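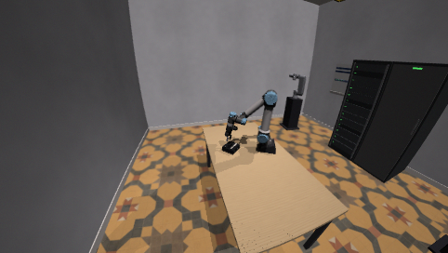
Diary, 1/23/24: the pressure switch, again

Short cycling on the house supply, same as before Christmas. The pump came on while I was filling the kettle, went off before the kettle was full, and came on again when I put the lid down. The needle on the gauge was swinging through its whole range each time. I had put this down to the switch contacts in December and cleaned them, and it behaved for long enough that I believed it. I should have looked at the vessel then.

Procedure, so that I have it written down in one place. Isolated the pump at the wall. Closed the valve to the house. Opened the drain cock and let the line run down until the gauge read zero. Took the plastic cap off the air valve on top of the vessel and pressed the pin with a small screwdriver. Water came out. There should only ever be air on that side, so the membrane has gone and the vessel is full of water from top to bottom. It also explains the weight. I could not rock it on its feet at all.

The contacts were pitted again, as one would expect of a switch doing many times its proper number of starts. So the dirt I cleaned off in December was a result and I treated it as a cause. Noted.

Rang Benedito Holanda at Rocha for a replacement membrane. He does not stock it for this pattern and said the flange bolts on these are usually rusted solid by the time anyone tries. His view is that a new vessel costs little more once the labour is included. My labour costs nothing, but he was right about the bolts. I got penetrating oil on all of them and left them over lunch, and the first one sheared at the head. Stopped there. Rang him back and ordered a complete vessel, the next size up, with the same thread. It comes on the Drokulholm van.

Temporary arrangement

Until it arrives the house is on gravity from the upper tank. The tank holds 2000 litres and was two thirds full by the dipstick. There is enough fall to give a usable flow at the kitchen tap and a poor one at the bathroom basin. The shower does not run. The washing machine starts, waits for water and reports a fault, so it is switched off at the plug with a note taped over the door.

To do it I had to find the old bypass. It is drawn on the plan as leaving the main just inside the shed wall. It leaves the main under the workbench, behind the paint tins, and the valve on it turns the wrong way. I have now painted an arrow on the wall beside it and corrected the plan in pencil. I have also corrected the plan where it shows a stop tap by the gate. I dug for that stop tap the summer before last and there is none.

Pipe lagging in the shed is poor on the north side. Two of the joints have no lagging at all, and the tape on the others has let go at the ends. Used up the last of the foam sleeve on the bypass, as it carries standing water when nothing is drawn and will be the first to freeze. The main was left as it was. Must buy more, the thicker sort, and ties instead of tape.

Well level

Took the opportunity to dip the well while the pump was off and the level had time to settle. Higher than at any reading since I began keeping them. That agrees with the state of the lower field, where water is standing along the hedge. It was clear in the jar and had no smell. I left the jar on the windowsill to see whether anything settles and will look at it tomorrow.

Oda Magnusson came by for the ladder and stayed to hold the torch. Hers went the same way last winter. She asked what air pressure I had been keeping in the vessel and I had to say I had never checked it. It ought to be set a little below the cut-in pressure with the line drained, and checked once a year with a tyre gauge. I have read that instruction several times. It is on the label of the vessel itself, facing the wall.

She also thinks the pump is too large for the house. It delivers 4000 litres an hour on paper, which nobody living here could use, and a big pump on a small vessel fills it quickly and stops. I had assumed a larger pump meant shorter running and less wear. The wear is mostly in the starting. The bigger vessel should help with this, but I will not change the pump while it works.

Filter

Changed the sediment cartridge while everything was drained down. The old one was brown on the outside and clean well into the middle, so it had some life left in it. The O-ring on the housing had flattened. Turned it over and greased it, and wrote O-ring on the list. The housing weeps slightly at the thread when hand tight and stops with a small pull on the strap wrench. No more than that, as I cracked the previous one.

List for the shop

Foam sleeve, thicker, and ties. O-ring for the filter housing (take the old one along). Thread tape. A tyre gauge with a low range, since the one in the car starts too high to be read properly. New pressure switch. I could file the contacts once more, but there is not much metal left on them. Flexible hose for the vessel connection, because the new one is taller and the rigid pipe will not line up. Kettle descaler.

Remaining points

The electricity reading was taken before I isolated the pump. I will take it again a week after the new vessel is in and see if the number of starts makes any difference to the bill. I expect it will be small.

Valquíria Aguiar telephoned in the evening regarding the shared drain. She would like it rodded before March and I agreed to pay half. Her end is the blocked end, as far as I can tell, but the fall is so slight that it makes no odds. Told her I had no shower and she offered hers. Went over with a towel and was back before eight.

Frost forecast. Left the cold tap in the shed dripping into the bucket, shut the shed door properly, and put the old blanket over the bypass.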